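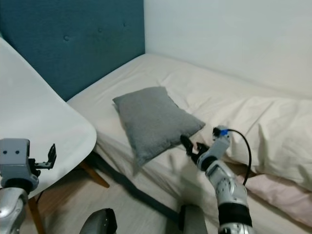

Gray pillow, teal headboard.

I have read all 12 of the Estum books, including the one where the ship narrates, so when Odel Press announced an open day on 19th January I was on the bus before my coffee had cooled. Odel occupies two floors over a tile showroom. The sign by the door says "Please ring twice," and you do need the second ring.

We started in the cover department, a corridor. Baran, the exiled prince of Givar, has appeared on every Estum cover without a shirt, although Givar is described in book one as an ice planet. I raised this. The designer said they had tried a coat once and sold 467 copies.

Gilberto Carhuamaca showed us the slush pile next. Odel gets 800 manuscripts a year, and by his reckoning most of them open with the heroine waking up in a pod. He read us three first pages and they did – one pod had a skylight. He is still fond of the stuff, which I found cheering.

Then came the warehouse, which holds 4000 paperbacks and one stool. I bought two I already own.
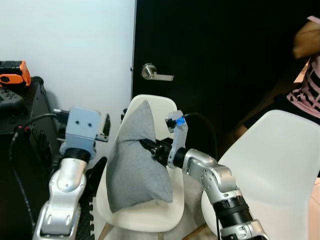
Socorro Pacheco took the questions at the end, and told us that book 13 was finished except for the last chapter, that it had been finished except for the last chapter since November, and that no, she would not say whether Baran gets his memory back. A woman behind me asked if he could at least get a coat.

The next open day has no date yet. Bring cash, as the card reader works upstairs only.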